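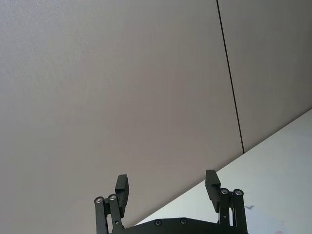
The open gripper of a robot arm beside a white surface, with grey-brown panels behind.

Robots being tried out on household and shop-floor chores in Hurbridge can wipe a clear counter and put tins on a shelf, but still need a person close by for most of the working day, according to a report released in January.

The trial is run by Pumell, a small automation firm with a workshop on the edge of the town. It set its machines 13 chores, ranging from folding tea towels and loading a dishwasher to restocking a shop shelf and packing an order into a cardboard box.

Across 758 attempts, the arms finished the job without any help in a little under half. Pumell counted an attempt as failed if a member of staff had to touch the robot, the object or the work surface before the chore was done.

Results varied widely from one chore to the next. Moving rigid items of a known size, such as tins and boxed goods, went well, and the best of these tasks was completed more than nine times in ten. Anything soft or see-through was much harder. Folding a tea towel took the arm several minutes when it worked, and most attempts ended with the cloth bunched up or dropped.

Clear drinking glasses were another weak point. The arm often closed its fingers a little short of the glass or knocked it over, and the report says small changes in the light were enough to throw it off. Cutlery lying flat on a table also caused trouble, as the fingers could not easily get underneath.

The arms use a simple two-fingered gripper, a type already common in factories. Pumell said it had looked at hands with more joints but found them costly to repair and slow to set up. It expects to stay with two fingers for the next stage.

The shop-floor part of the work was carried out with Jafarzadeh, a family-owned hardware wholesaler that supplies shops across the county. Staff there used one arm for 5 weeks to refill trays of fixings and to pack small orders during the afternoon shift.

The wholesaler said the arm was steady but slow. A packer can fill an order in a third of the time, and someone still had to bring the trays over, tape the boxes and clear up anything that fell. No jobs were cut during the trial and the firm said it had no plans to buy an arm this year. It would look again if the machine could be left alone for a full shift.

Homes are further off. Pumell tested its kitchen chores in its own workshop and has not put an arm in a lived-in house. The report lists pets, children, narrow worktops and general clutter as problems it has yet to deal with – along with the price, which the firm did not give.

Some visitors to an open afternoon at the workshop were unconvinced. One, a retired care worker, said she would want help with changing a bed and getting shopping up the stairs, and neither was on the list. Another said he would be happy with a machine that emptied the dishwasher, however long it took, as long as it did not break the plates.

Unloading the dishwasher was among the chores tested. The arm managed plates and bowls in most attempts but left the cutlery basket untouched.

A second stage, under the name Wurkesex, is due to start in the spring. It will drop the glassware and put more time into cloth, with 70 different towels, shirts and bags to be used in training. Pumell said a further report would follow once that work was complete.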